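# Bed sheet

A bed sheet is the flat piece of cloth that goes between you and the mattress, or between you and the blanket, and I've been reading up on them for most of January (my family has stopped asking). The word "sheet" is older than the thing most of us sleep on. For a long time it meant nearly any broad piece of cloth, sails and burial wraps included.

## Flat and fitted

The flat sheet came first, by a very long way! It's a hemmed rectangle, and you tuck it in however your grandmother showed you. The fitted kind, with elastic at the corners, spread through American homes in the second half of the twentieth century, and I can't fold one to save my life.

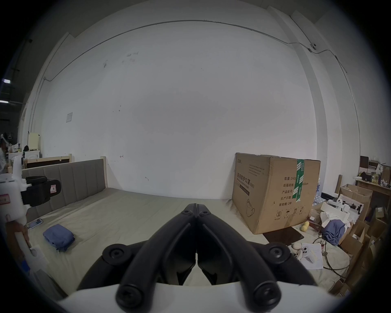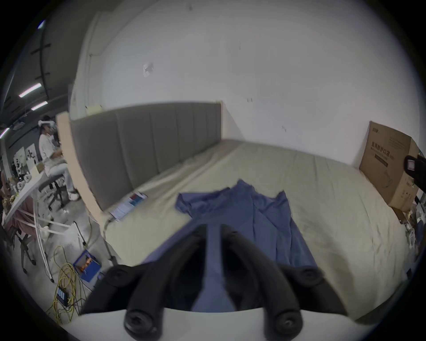 Pale sheets next to a gray padded headboard.

## Thread count

Thread count is the number of threads in a square inch of cloth, going both ways added together. Some sellers count every ply of a twisted yarn, so you get silly numbers. I once saw a set from Guline marked 1,744, and it felt like a raincoat. My friend Nataša Pavlović sewed curtains and bedding for 17 years, and she goes by feel and never looks at the label.

## Weaves

Percale is a plain over-one, under-one weave, crisp and a bit noisy when new. Sateen floats the yarn over several others, so it's smoother and snags more easily. I keep percale on for summer and switch to flannel when the windows start to fog up.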